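Refinishing a Light Wood Tabletop with Hardwax Oil

Revised February 21, 2023

These steps apply to solid or thick-veneered tops in birch, maple, ash and similar pale species. They do not apply to painted tops, melamine, or anything with a thick poured coating.

What you need

Random orbital sander with dust extraction
Discs in 80, 120 and 180 grit
Vacuum with a brush head
Clear matte hardwax oil (Rovov Clear was used for the times given in this article)
White non-abrasive pads, lint-free cotton cloths
Nitrile gloves, metal bucket with a lid

Step 1. Identify the old finish

Put a drop of water on the surface and leave it for 4 minutes. If it soaks in and darkens the wood, the old finish is worn or was oil to begin with. If it beads, rub a hidden spot with a cloth dampened with denatured alcohol. Shellac softens and gets sticky. Lacquer and polyurethane do not, and both have to be sanded off completely before oiling.

Step 2. Sand

Start at 80 grit only if there is a film finish to remove. Otherwise start at 120. Keep the sander flat and moving, overlapping each pass by half the width of the disc. Do not tilt it to chase a stain. On veneer, skip 80 grit and check the edges often.

Finish at 180. Going up to 300 or higher closes the surface, and the oil will not penetrate evenly. Vacuum between grits. A loose grain of 80 left under a 180 disc makes curly scratches that show only after oil is applied.

Step 3. Apply the first coat

Work at room temperature. Stir the can; do not shake it. Pour a small amount on the wood and spread it with a white pad in the direction of the grain. Flat-sawn boards with wide arches absorb unevenly, so add oil to any area that goes dull within the first few minutes.

Wipe off all excess with a clean cloth. Oil left standing on the surface dries tacky and has to be scrubbed back.

Step 4. Second coat

Wait overnight. Rub lightly with a dry pad, vacuum, and repeat Step 3 using half as much oil. Two coats are enough for a desk or side table. Add a third on a dining table.

Step 5. Dispose of the cloths

Oily cloths can ignite on their own. Soak them in water in the metal bucket and put the lid on.

Curing

Light use is fine after a day. Keep water and hot dishes off the top until the oil has fully cured, and do not cover it with a tablecloth during that time.

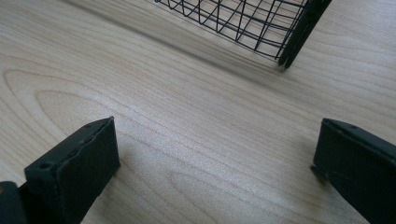
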